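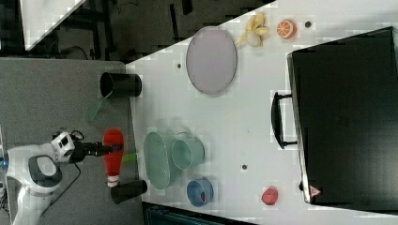 The arm at Cillavholm, with a red spray bottle beside its gripper and the day's dishes still to be dealt with.

The Robot That Wouldn't Let Go

10/17/20

The fault that cost Fosia most of its August was, in the end, a matter of manners. Its robot could pick up a cup. It could carry a cup. What it could not do, on certain occasions and with no warning at all, was admit that it had a cup.

Fosia is a small company with a large ambition, which is to have a machine clear your table while you sit somewhere else. Its test shop in Cillavholm looks like the end of a picnic held by people who left in a hurry. There are mugs and plates and bowls, and a banana that has seen better company. The arm works its way through them, item by item, and the software, called Nyaga, keeps score.

Nyaga was proud of its record that summer. It had logged 2,000 grasps and was climbing toward a demonstration for Ludau, the catering outfit that was to be Fosia's first real customer. Then somebody read the log beside the video and found 16 grasps marked "empty" in which the gripper was plainly holding something.

This is worse than it sounds. A robot that believes its hand is empty feels free to use it. In 13 of the cases it went back for a second object with the first still in its fingers, and the result was what you would get if you tried to pick up a plate with a mug. In the others it swung home at full speed, which is reserved for an arm carrying nothing. A bowl traveled farther than bowls are meant to. The safety fence, until then regarded as a formality and a good place to hang jackets, earned its keep.

The first theory was the dishes, which were too shiny. The second was the lighting. The third, which had a strong following for most of a week, was the floor. Each theory brought its own round of tests, and the robot passed nearly all of them, as a car will run beautifully the moment it is shown to a mechanic.

The culprit was a cable. In one position of the wrist it pulled tight and tugged at its connector, and the signal from the fingers dropped out for an instant. Nyaga, asked to make sense of no signal, had been taught to read it as no object. Silence meant empty. It was a perfectly tidy line of code, and it had passed review.

The repair came in two parts. The cable got more slack and a better clamp. The software got a third answer to the question of what is in its hand, "don't know," and instructions to stop moving whenever it gives it. It now gives it rather a lot. The Ludau demonstration included 4 such pauses, the longest of them over a spoon, and the guests were very patient and had more coffee.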